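Mernham Tenants' Association
Minutes of the September meeting, 7:00 p.m.
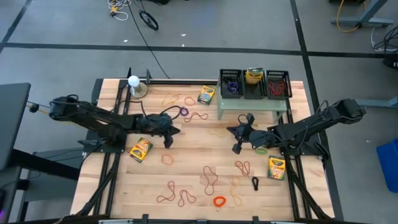 Table with black mesh baskets on a shelf stand

Present: Aiman Menon (chair), Nadhirah Ismail, Fikri Sembiring, Bayu Nasution (minutes)
Apologies: Azlan Tjoa

1. Last minutes
Approved. Fikri asked that "the landlord will fix the boiler" be changed to "the landlord said he would fix the boiler." Agreed.

2. Heating
Werklow sent a letter saying the boiler at Chin Court is "performing as expected." Nadhirah asked who expected it to stop at 5 every morning. She has a log from 4 households and will send it again. This is the third time. Aiman doubts it has been read.

3. Water bills
The new flat charge is $274 per unit. No meter readings were attached. Fikri does not see how a studio and a three-bedroom can use the same water. Bayu to ask Werklow for the readings in writing. A phone call will not do, as the last one was later denied.

4. Survey
Werklow says 200 tenants answered its survey and most were "satisfied or neutral." No one present had received it. Aiman wants to see the questions, and how many were only neutral. Nadhirah will ask on her floor whether anyone got a copy.

5. Bike room
New lock promised by the end of the month. Noted, without much hope.

6. Any other business
Azlan sent a note suggesting a joint letter with the Zaravthorpe tenants. Fikri thinks their last letter got them nothing but a newsletter. Held over until Azlan can attend.

Closed 8:20 p.m.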